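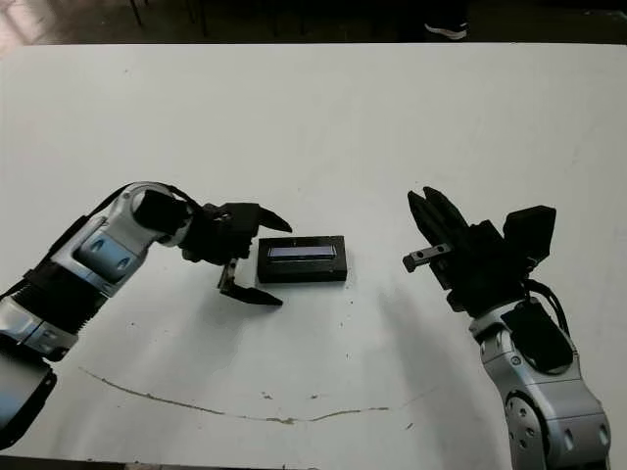 Los dos brazos y, entre ellos, la cajita negra que lleva todo el mes dándonos disgustos.

Hilo de domingo en el taller de Palacios. El reto: que una pinza coja la caja, se la pase a la otra y nadie acabe buscándola debajo de la mesa. Mi sobrino lo hacía con dos años.

El software se llama Pliria y lo ha escrito casi todo Aitana Esteban. Mi aportación han sido los cables, varios cafés y un fichero de configuración con 292 líneas, de las cuales entiendo las que están comentadas.

Problema uno: caja negra mate, pinzas negras, cables negros. La mesa, eso sí, blanquísima, salvo por la raya marrón esa en curva. Telmo dice que es barniz. Telmo tomaba café en esa mesa.

Problema dos: la sombra. El brazo derecho proyecta una bastante tenue y el detector le tiene un respeto enorme. Anoche la dio por objeto y quiso agarrarla. Le puso ganas.

Marcador hasta la hora de comer: 40 intentos, 39 fallos. El bueno fue mientras Ramiro tenía la grabación parada para cambiar la tarjeta.

Cambio de la tarde: cerrar la pinza izquierda más despacio y que la derecha espere quieta hasta que la otra haya levantado la caja. Antes salían las dos a la vez, como en las rebajas.

También he movido el flexo, que es de 2003 y pesa casi como un brazo. La sombra ahora cae en otro sitio – veremos si en uno mejor.

Si alguien ha calibrado dos brazos sobre la misma mesa sin perder las amistades, que me escriba. Pago en bridas.

Sigo luego, que Aitana ha encontrado un signo menos en mi fichero y me está mirando.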